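Section 4. Moving mailboxes to the Hiltard server

Do this after hours. Users must be logged out or the copy skips there open folders.

1. Log in to Jeslow as admin. Not your own account.
2. Tools, then Export. Pick the department.
3. Set batch size to 300. Bigger ones time out.
4. Click Start. Leave the window open!!

CAUTION: don't rename anything while a batch is running. Had to redo 3,402 messages last December.

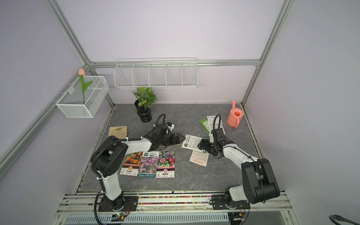 Page last changed: 2/2/21 by Malachy Ó Conaill

5. When the bar says Done, open the log. Look for code 11 (locked folder). Rerun those users only.
6. On Hiltard, run Import with the same batch name. Case matters.
7. Send yourself a test mail, both directons.

Note: calendars don't come over in this step. See section 5. Shared calendars, section 6.

Old mailboxes stay read-only for 12 days, then get purged. Need one kept longer, put in a ticket before that.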